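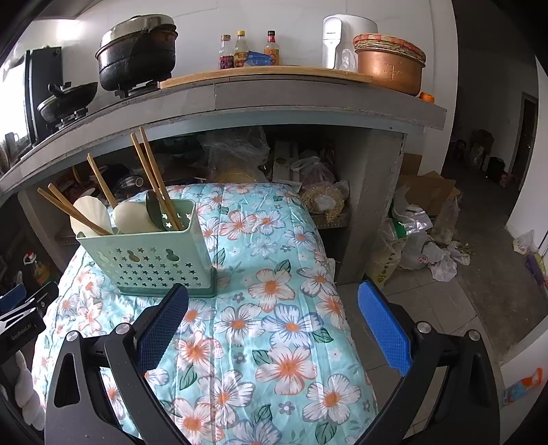
Wulell wrote to this magazine in June to ask why a utensil holder, washed as often as the plates, should still smell of damp wood by the end of the week. The letter went on to say that the chopsticks in it were replaced every year, that the holder stood in the same corner beside the stove as it always had, and that no one in the household could agree on whether the fault lay with the wood or with the plastic.

The question deserves a full reply. The utensil holder is among the least considered objects in the home kitchen. It receives spoons, ladles and chopsticks straight from the rinse, often with water still running down the handles, and it is expected to keep them clean and within reach until the next meal. Few households empty it completely more than a few times a year.

The Home Section of this magazine recommends that the holder be emptied every 18 days at the least, and more often in humid months. The work takes very little time. It does call for a clear, dry surface near the sink, large enough that each piece can be set down and looked at. A low table spread with a washable quilt or a thick towel serves well. The cloth softens the noise, keeps round handles from rolling and can go directly into the laundry when the task is finished.

Chopsticks should come out first. They are the lightest pieces and the most likely to catch in the openings of a perforated holder. They are also the pieces that suffer most from standing in water. Untreated wood draws moisture up through the cut end, and the lower part of each stick will darken well before the upper part shows any change.

Readers are advised to take the chopsticks out singly and to run a thumb along each one from tip to end. A rough or fuzzy surface indicates that the grain has lifted. A stick in this condition holds food residue and should be discarded. So should any stick that is split, warped or blackened at the base. Sound chopsticks may be washed in hot water with ordinary dish soap, rinsed, and laid flat to dry with space between them.
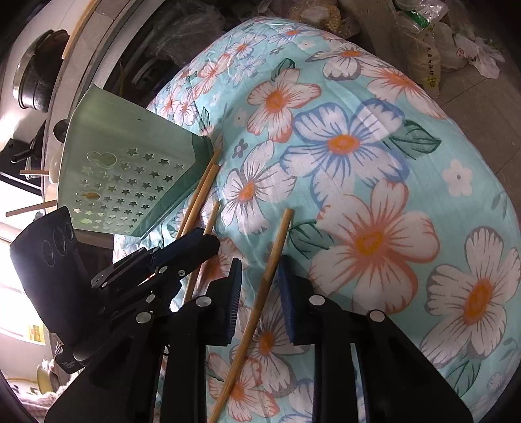
Should wooden chopsticks be boiled to clean them? A brief boil of 2 minutes is acceptable for plain, unfinished wood, provided that the sticks are dried fully afterward; lacquered or painted chopsticks should be washed by hand in warm water.

The holder itself comes next. Models with small decorative cutouts let air reach the contents from the side, and this is a considerable advantage over a solid cup. The same cutouts collect a gray film along their inner edges. A soft toothbrush and a paste of baking soda will remove it. The brush should be worked from the inside outward so that loosened matter does not fall back into the base.

Where the base tray can be detached, it should be taken off and washed separately. Hard water leaves a white ring on the tray, and this may be treated with equal parts vinegar and water, left to stand for 5 minutes and rinsed well. Owners of one-piece holders can achieve much the same result by filling the bottom with the mixture and swirling it. The holder is then turned upside down on a rack and allowed to drain for 60 minutes before anything is returned to it.

The larger utensils can be sorted while the holder drains. Ladles, rice scoops and serving spoons are best placed side by side, apart from the chopsticks, so that worn pieces may be compared with sound ones.
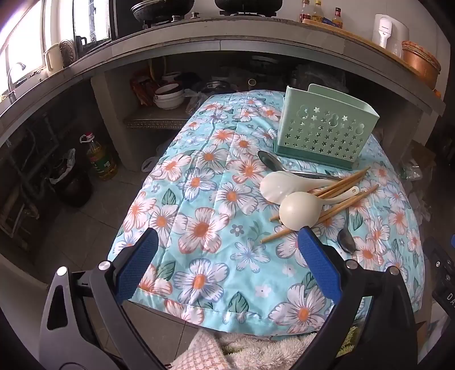
Plastic scoops should be checked along the rim for melted or ragged spots, particularly where they have rested against a hot pot. The raised texture that keeps rice from sticking will also trap starch, and an overnight residue may need a soak in warm water before it yields to the brush. Metal spoons require only washing and a dry cloth, with attention to the point at which the bowl meets the handle.

When the pieces go back, the heavier ones belong at the rear of the holder and the chopsticks at the front, with the eating ends up. The holder should not be packed tightly. Any utensil that has not been used since the last cleaning can be moved to a drawer.

The position of the holder is the last matter to be settled. A place directly beside a burner exposes it to grease and steam, while a place behind the faucet keeps it wet. A spot near a window, out of strong sun, is preferable in most kitchens. Readers with no such spot may place a folded cloth under the base and change it along with the dish towels.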